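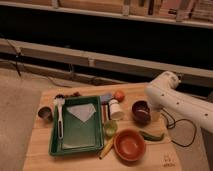
*Green tray and metal cup on the board.*

10/18/16 - Sourdough notes, batch two with the Gurora rye. Went up to 265 g water and held the salt where it was. Dough felt way slacker than the June ones, kind of a puddle after the second fold (my fault, I rushed it!). Left it in the back room at Clernport overnight.
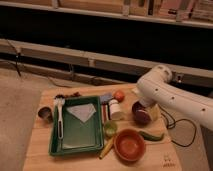
Next try I want to drop back to 235 g and give it 26 more minutes before shaping - the Bickerstaff flour never needed that, but this rye drinks slowly. Also need to feed the starter tonight. Still no idea why the crust went so pale.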